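Prendavdale Notebook
Search this site Search Go
Posted in July by Anathi Mabaso

OK, I sat through the whole council meeting on the march permit rule so you don't have to. Thread, and it's a long one, sorry.

Background first. Ever since the march over the Genholm bridge in the spring, the city has wanted a permit for any gathering of more than 100 people on a public street. Before that you phoned the clerk, told her your route and that was pretty much it.

The draft they voted on last night says you apply five days ahead. Five! I've organized exactly one march in my life and we put it together over a weekend, on a group text, with somebody's kid making the signs.

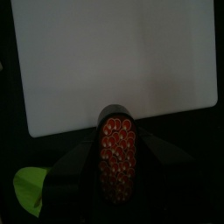

So the big fight was over what happens when something comes up fast. A shooting, a court ruling, a plant closing. You can't apply five days ahead for a thing that happened this morning.

The city attorney said there's an exception for "spontaneous events." Great! Then someone from the Grosteck Street tenants asked her to define spontaneous and she flipped through her binder for a very long time.

What she finally read out was "an assembly responding to news that could not have been anticipated." Fine as far as it goes. Who decides? The police chief or whoever's on duty for him. That got a groan from the whole back half of the room, me included.

I want to be fair to the chief. He was calm, he stayed until the end, and he said straight out that his officers handled the bridge badly. He said the order to clear the roadway went out over a loudspeaker that half the crowd couldn't hear. I was on the Genholm side and I never heard a word of it.

He also said he'd rather have a phone number for one organizer than any permit at all, and I believe him. So why write the rule this way? He didn't get asked that, which drove me nuts.

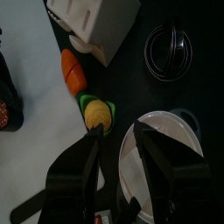 Do you need a permit if you stay on the sidewalk?

Sidewalk marches are left out of the rule at any size, as long as people on foot can still get past and you stop for the lights. The attorney repeated that twice for the record.

I'm putting that up front in my own head, and maybe you should too. Most of what we do around here – the school vigil, the Sunday peace line outside the post office – is sidewalk stuff and doesn't change.

Now the money part. The first draft had the organizer paying for police overtime. That's gone. It came out before the meeting even started, and I'd bet it came out after all the letters. If you wrote one, thank you, it did something.

What's still in there is a cleanup deposit. You get it back if the street's clean. They haven't set the amount. "To be established by resolution" is the wording, and I'd like to see that nailed down before anybody calls this finished.

There's also a line about sound equipment after 9 p.m. that seems to have been copied from the parade rules. It mentions floats. I don't know of any protest that's ever had a float, but I'm open to it.

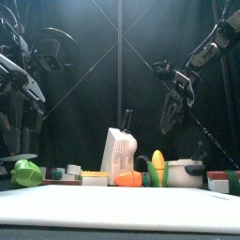 Public comment ran around 3 hours. A lot of it was repeat stuff, though some of it really got to me. An older man talked about marching down to De Luca Square as a teenager and getting walked home by a deputy who knew his mother. He wasn't for or against, he just wanted to say it.

A woman who runs a shop on Grosteck Street spoke for the rule. Her window got broken the night of the bridge and she was out of business for a week. People were polite to her, which I was glad about. She isn't wrong to be upset. I just don't see how a form on the clerk's desk keeps a rock out of her window.

The vote was put off. They had 3 in favor, and they need one more, and the member from the east side wanted the police chief language rewritten before she'd say either way. So it goes back to the attorney and comes up again next month.

What I'd ask for, if you're writing in: let the clerk decide what's spontaneous, with a same-day answer. Put the deposit amount in the text. Take out the float thing.

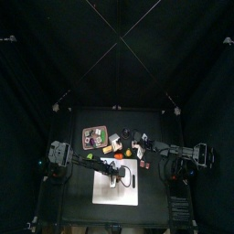

Anathi, you left out the appeal part, writes a reader on Grosteck Street. If they turn your permit down you can go to a judge, but the draft gives the city two business days to even send you the denial in writing, so a Friday request for a Monday march is dead before you know it.

Oh, that's a good catch and I missed it completely. I went back to the packet and it's on the second-to-last page, under "notices," where I'd stopped reading. Adding it to my letter tonight.

If you want the packet, the clerk has paper copies at the front counter. The online one was missing pages when I checked this morning.

More when the rewrite comes out. I'll post it here first.

Contact | Copyright Prendavdale Notebook, all rights reserved | Back to top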